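Can a Machine Clear the Table Yet? Speaker notes, Blair Morrison, May 11, 2019

Hello and settle in. Thank Agnes Lindsay for the room and for the loan of the clicker. Say who I am: 4 years fixing arms on packing lines, and now mostly kitchens.

Start with the question people ask me at parties, "when do I get one that does the dishes?" Hands up who has been promised one. (Wait. There are always more hands than you expect!) My answer tonight is that the dull middle of the job is coming on beautifully and the two ends are still hard. Give the answer now and then spend the rest of the talk earning it.

Shop floor first. Zodell's packing hall in November: one arm, one size of carton, 2,000 lifts in a shift and hardly a murmur out of it. I could have watched it all day. Then Gavin Sutherland, who runs the line, slid in a carton with a crushed corner and the arm stopped dead and asked for help. Good arm! It was right to ask. But a person squeezes the carton, shrugs and carries on. Don't mock it here, the Zodell people may be in.

Starkel's trolley gets a mention if time allows. Very good at corridors, hopeless at a mat with a curled edge. Skip if the clock is past 20 minutes.

Now home. Ask the room to think about what a bowl is. Thin wall, curved both ways, slippery when glazed, and it sits inside other bowls. Grip the rim with one finger in and one finger out and you have it, so long as you know how thick the wall is and what is already sitting in the bottom. Next two slides, leave them up and let people look.

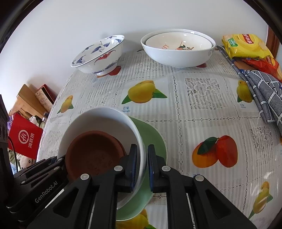
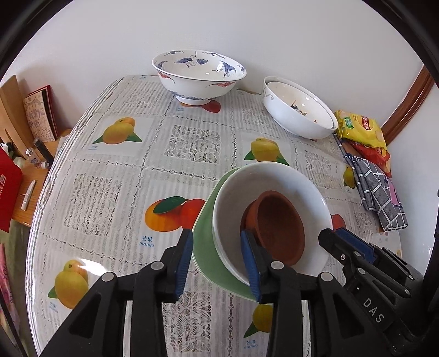 Three things make this sort of job hard, take them slowly.

Nesting. A small clay bowl or pot inside a white one, with a green plate under the lot. Pick up the white one and what have you promised to do with the other two? We decide without noticing. The machine has to be told, or has to have watched a great many people do it.

Pattern. A cloth with mangoes printed on it is a lovely thing to eat off and a rotten thing to find an edge against. Shine makes it worse. Senga MacBrayne's group tried their picker on a plain grey mat and then on her mother's best tablecloth, and it went after the flowers. Do the voice if the room is warm.

Weight. Eyes tell you very little about it. Glazed or unglazed, full or empty, you find out when you lift. This is where soft pads and a bit of feeling in the fingers have come on so much, and I get properly excited about it, so watch the time.

Demo with the Matsuda hand. Mug first, then the soup bowl, then the soup bowl with a spoon in it. If it drops the bowl, leave it on the floor and keep talking, Graham Bloxham has the brush. Don't try the wine glass again.

Money question will come from the back. I don't have a price for a home machine and shouldn't guess. Plullier will rent a workshop arm by the month, and that's a fair way for a small shop to try one on a single dull task. Pick something you do with the same part every time.

So, yet? Sorting identical things: yes, go and get one. Lifting one bowl off a clear surface: yes, on most days. Clearing up after a family tea, with packets and cloths and somebody's homework in the way: no, and I'd love to be proved wrong by the next time I'm asked back.

Questions. Repeat each one for the people at the sides. Anyone who wants a go with the hand should come to the front, two at a time, sleeves rolled up please.

Contact: Blair Morrison, via the talks desk | © 2019 Blair Morrison | Back to top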